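Wovemari tablet stuck at 64 percent on the new firmware, anyone else?

Wovemari Devices > Tablets > Updates and Firmware

ynezibarra_y
Jul 6, 2021
So my Wovemari tablet (the 16 GB one, bought used in December) popped up the update notice last night and I said sure, go ahead. It downloaded fine, rebooted, got to 64 percent on the install bar and just sat there. I went and made dinner, came back, same number. Held the power button down until it shut off and now it boots normally but it's still on the old build. The notice is back too and it's begging me to try again.

Build I'm on ends in 223. Wifi only, never rooted, never touched anything in developer options except to turn the animations down. Is this a bad download or is the update itself broken?
– Yatziri

fulgencio_m
Same thing here, same spot on the bar. Mine did get past it on the second try though. I deleted a bunch of old podcasts first. No idea if that's what did it or if I just got lucky.

nava_balta
It's storage. The 16 GB model has hardly anything left over once the system takes its share, and the updater unpacks the whole package before it installs anything. If you don't have at least 2 GB free it just chokes and doesn't tell you why. Go to Settings, Storage, and look at what's free before you try again. Then clear the cached data for the updater app, or it'll keep reusing the half-unpacked file from the first attempt.

heltix_refugee
I don't buy the storage thing. I've got the bigger model with tons of room and mine froze too. I came over from a Heltix tablet where updates would fail with an error code you could at least look up. This thing just freezes with a pretty progress bar. I think they pushed a bad package and they're going to pull it quietly, like last time.

nava_balta
Did yours freeze at the same percent? If it was somewhere else on the bar it could be a totally different problem. I've done this update on my own tablet and my mom's and both of them complained until I freed up space.

heltix_refugee
I didn't write down the percent, I was too busy being annoyed. Somewhere past the middle. And two tablets in one family isn't much proof of anything, no offense.
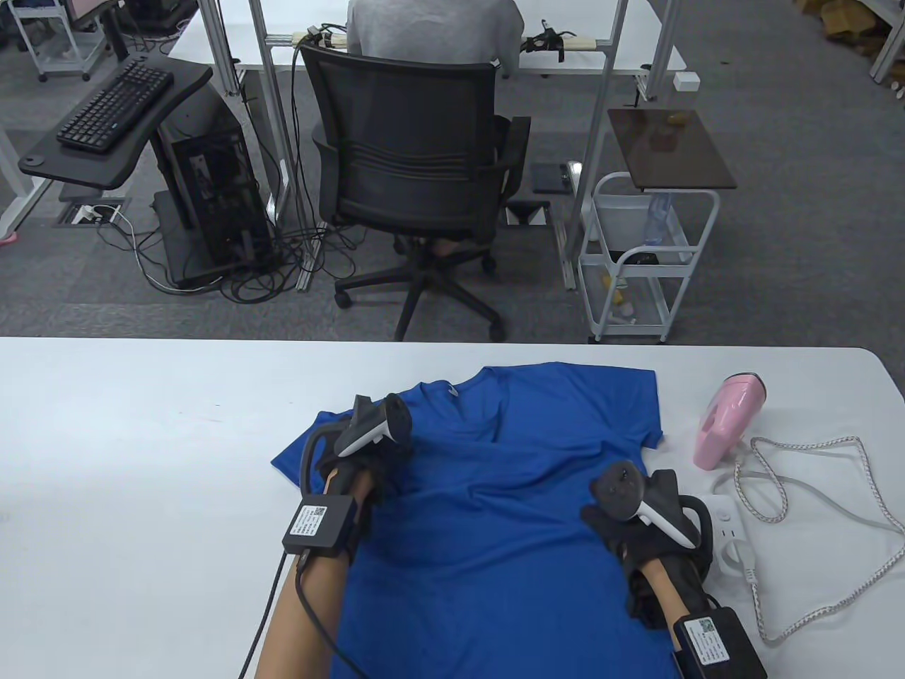
And before somebody says factory reset, no. I did a factory reset for the last update and lost all my saved wifi networks and a whole season of a drawing app I never backed up. I'm not going through that again for a security patch and a new clock widget.

noemi_v
Nobody said factory reset lol. You can wipe just the cache partition from the recovery menu, it leaves your files alone. Power off, then hold volume up and power together till the logo shows up, let go, use the volume keys to move down to the cache option. It took me a few tries to get the timing right. I still copied my photos over to the laptop first because I'm a nervous person.

After that the update went through on mine and the battery has been a little worse, maybe? It could be the indexing thing it does after every update. I'm giving it a few days.

ynezibarra_y
OK checked storage and I have way less than 2 GB free, so that's embarrassing. It's mostly offline maps for a trip I already took. Deleting those now and clearing the updater cache like Baltazar said.

fulgencio_m
Plug it in while you do it! Mine won't even start the install under half a charge and the message for that is tiny.

ynezibarra_y
Plugged in. It's past 64 and still moving!! Rebooting now.

ynezibarra_y
It's done – new build, everything's there, and the notice is gone. The keyboard went back to the default one but I switched it again in Settings. Thank you all so much, seriously.

heltix_refugee
Glad it worked for you. I cleared the updater cache and mine still hangs, with plenty of free space, so I'm sticking with my bad package theory for the bigger model. Does anyone with that one have it installed? I'd like to know which build you came from.

nava_balta
Start a separate thread for that and put your build number in the title. And try Noemí's cache wipe before you do, you skipped that part.

heltix_refugee
Fine. Tonight, after I back up the drawings.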